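Packing soft pouches: a conversation with Uldis Liepiņa

Uldis Liepiņa has spent most of his working life on a narrow question, namely how flexible food packs should be put into rigid containers. He writes the packing sheets used at Brinstead, where single portions are boxed for vending and for small shops. We spoke in his office on February 1, 2022, with a tray of sample pouches on the desk between us.

His first point concerned terminology. "People say pouch, sachet, packet and bag as though they were the same," he said. "On a packing sheet they are separate entries. A flat sachet has one stable position. A pouch with a spout has a heavy end, and the heavy end decides how it lies." The sheets give each pack a resting side, a lifting point and an order of placement. There are 37 entries at present, the latest of them added in May.

The lifting point takes up most of the space on each sheet. Liepiņa prefers a corner for small packs. The seal is the stiffest part, and a pack lifted by a sealed corner hangs at an angle, with its contents settled towards the bottom. Lifted by the middle of the face, the same pack folds over on itself and needs flattening before it will go in beside its neighbours.

"A hanging pack is narrow," he said. "You lower the narrow end first and let the rest follow. If the wall of the container is ribbed, keep the printed face away from the ribs."

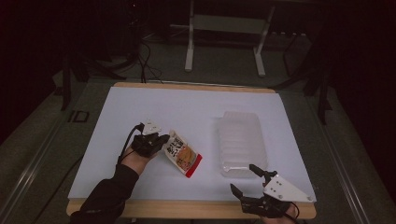

Barrett Rosenthal disagrees on the matter of corners, and asked that the objection be recorded. His view is that a corner lift is sound for one pack and poor for a full container, as the last few have to go in flat along the top and a hanging pack cannot be laid flat without a second movement. He would have the sheets specify a corner for the lower layers and a long edge for the upper one.

Liepiņa did not dispute this. He said the sheets were written for containers filled on end, and that the Usto line, which fills from the side, had asked for a revision on the same grounds. The revision is in draft.

We moved on to containers. He favours translucent plastic over card for anything repacked by hand. The fill level can be judged from outside, and the walls keep their shape when the container is set down and picked up repeatedly. The drawback is glare. On a dark bench a clear rim stands out well enough, but on a white one it is hard to see and packs get caught on it. His remedy is a strip of coloured tape along the rim.

The bench surface has its own paragraph in the sheets. A plain pale covering is specified, changed at the start of each shift, with nothing on it except the container and the packs in use. Packs are set down on the near side, printed face up, so that the label can be read before lifting.

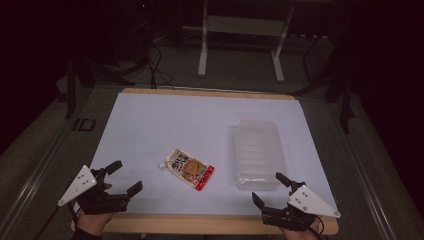

Spouts are the other complication. A capped spout adds length and catches on the ribs if it goes in sideways. The sheet calls for the cap to point the same way throughout a layer and the opposite way in the next, which keeps the stack level. Liepiņa measured this over a trial of 744 pouches and found that alternating the caps allowed one further layer in the taller container. He has not repeated it with the shallow one.

"The shallow one is a Sakalauskas," he said. "Four layers and you are at the rim whatever you do."

I asked whether speed was recorded. It is, but he gives it little weight. The Pater contract came to 1,475 containers, and the time lost on it was nearly all in reopening lids that had been closed over a raised cap. The sheet now has a line instructing the packer to pass a flat hand across the top layer before closing. The same line is to be added to the entries for flat sachets when the draft is issued.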